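Last updated in March

Notes for Session 6 - Hands, Baskets and Where to Stand

Welcome back, everyone. These notes go with the evening we spend on picking things up out of a container, and they assume you have your arm calibrated and your stop button within reach. If you missed the calibration evening, please borrow Deepika Ramasamy's notes before you come, as she writes down far more than I ever manage to say out loud.

Most of you arrived at this course wanting to build something that could help in an ordinary home, and nearly all of you began by picking a block up off a bare table. That is a fine way to start, and I did it myself for longer than I like to admit! But a home is full of rims and handles and mesh, and the moment you put your object inside something, the hand has to come in over one edge and avoid another, and your lovely straight path from shoulder to target is suddenly no good to you at all.
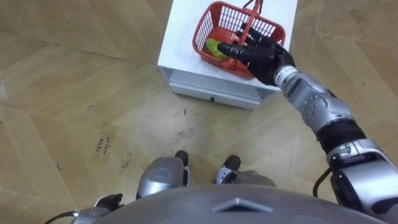 Fig. 1. Right hand at the basket, fingers closing around the green target.

Look first at the handle. When you plan a reach like this one, the carrying handle matters more than the target does, and in our Hallow planner (the little program Prodromos Gavalas wrote for the group, which you all have on your laptops by now) you should enter it as a solid slab and leave the gap in the middle out of it. I know the gap is there and I know it looks big enough. Please trust me for this first round and treat it as closed. A finger that passes beside the handle is doing well, and a finger that wanders through it will give you a long evening with a screwdriver.

Next, the thumb. Inês Pinheiro asked last time if the thumb should close together with the fingers, and I gave a poor answer, so let me try again. For soft things, bring the fingers to a light touch, pause, then close the thumb slowly. For hard things the order matters much less. Set the pause to 2 seconds to begin with and shorten it once you have a run you like. The grip value in Hallow goes from 0 to 64, and I would start soft objects at 20 and go up in small steps - small, please, Raquel!

Now to standing, which we always leave too late.

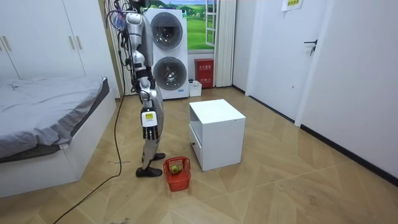
Where the feet go decides how much of the work the arm has to do, and people who come to this from bench arms (I was one of them) tend to forget they have feet at all. Before any reaching, I want you to choose your standing spot on paper, marking the work surface, the container and the cable. With the basket on the floor just ahead of the front foot and the white cabinet beyond it, you have two quite different reaches in the same small patch of room, one low and close and one higher and farther off, and a spot that suits the first may be a poor one for the second. Draw both. Then draw the power cable, and give it a route that goes away behind the robot, well clear of any step you mean to take.

We use the Brunell worksheet for this, the one with the squared grid, and there are spare copies in the folder by the door at the Louro workshop.

For next time

Plan one reach into a basket on the floor and one into the same basket on a low cabinet. Write down your standing spot for each, your grip value, and the order in which the fingers and thumb close. Run both slowly with a partner holding the stop button. Judite Ramalho has offered to look over plans before the session if you get them to her by 6 in the evening, and I would take her up on it. Almost 20 of you did last term and the runs went so much more smoothly.

Bring a soft object of your own, small enough to fit in one hand.

2 comments · 6 shares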